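June, 6:40 a.m.

Breakfast at the Brirko opens at 6:30. Got there ten minutes late and the egg station was already running at full rate. Buffet covers 39 items by the printed card, of which the bread and the smoked fish are worth a second trip. Coffee is machine-drawn, adequate. The decaf was weak at both settings.

Room rate includes breakfast and one dinner in the Tamihana, the grill on the ground floor. Used the dinner credit last night. Lamb shoulder, ordered medium, arrived closer to well done. The flatbread is baked to order and takes 12 minutes, which the menu states. Service charge is added before tax – check the line order on the bill.
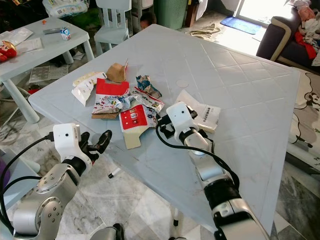 Wrappers and packaging on the tiled tabletop.

The second restaurant, Dimby, is noodles and rice dishes only. No reservations. The loyalty scheme gives one free main at 2,000 points, and a standard dinner earns so few that I did not sign up. The broth was good – clear, properly salted, served very hot. Seating is at a long counter with fixed stools, spaced too close for anyone with a bag.

Skipped the Zodudance, the rooftop bar. There is a minimum spend after 9 p.m. and the music carries down two floors as it is. 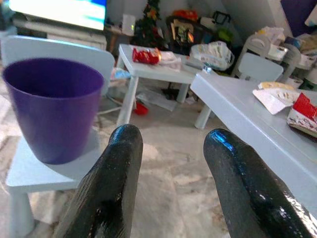

Purple cup on the child's chair.

Water pressure in the room is low before 7 and normal after. Air conditioning holds its setpoint but cycles loudly, so I ran the fan on constant overnight. Slept until 5:50.

To do: query the minibar line, ask for late checkout, try the Tamihana lunch menu if the set price still applies.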